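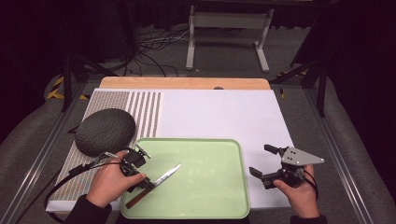

A reader at Hurthorpe wrote to ask whether Prolero is worth the trouble if all you have is a small pile of demonstrations, and said their own runs with it kept stalling on thin handles.

I've had the method going since June and I'm a fan! Prolero learns a task from people working with hand-held grippers, one in each hand, so you never have to drive the arms yourself. We gave it 200 demos of picking a knife up out of a tray, and training took 9 hours on our one machine. The policy that came out lifts the knife by the handle far more often than our old Entili baseline did, and it recovers nicely after a bad first try — it backs off, shifts a little and goes in again.

Thin handles are harder, I agree. What helped us was adding demos with the tray turned to 4 different angles. The setup notes are poor (I lost two days to the calibration step) and the Welitz plug-in for replaying runs crashes on long files. I'd still pick it again, and I'm already collecting demos for a fork.

Contact | Copyright Welitz Reviews | Back to top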